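Paper Records: Scanning Update

Scanning of the Colter land ledgers is complete through volume 14. The set comes to 1,488 pages, of which 1,095 have been indexed by surname and parcel. Entries for Drurnia are still being checked against the tax rolls, and up to 2 pages per volume will need a second pass at higher resolution. Files are saved as uncompressed TIFF, with a PDF copy for reading. Send corrections to Homa Shirazi and give the volume and page number with each one.
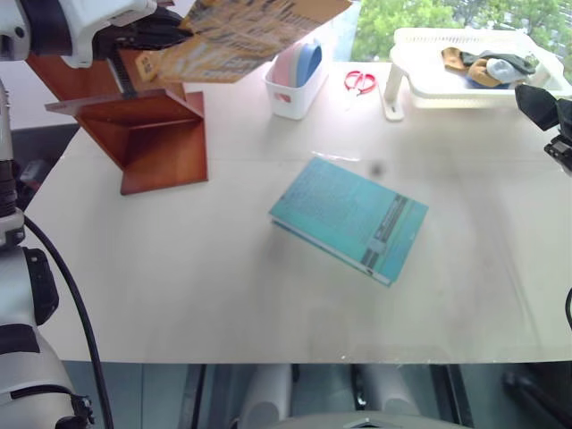
Reading Room Hours

The January schedule stays in effect.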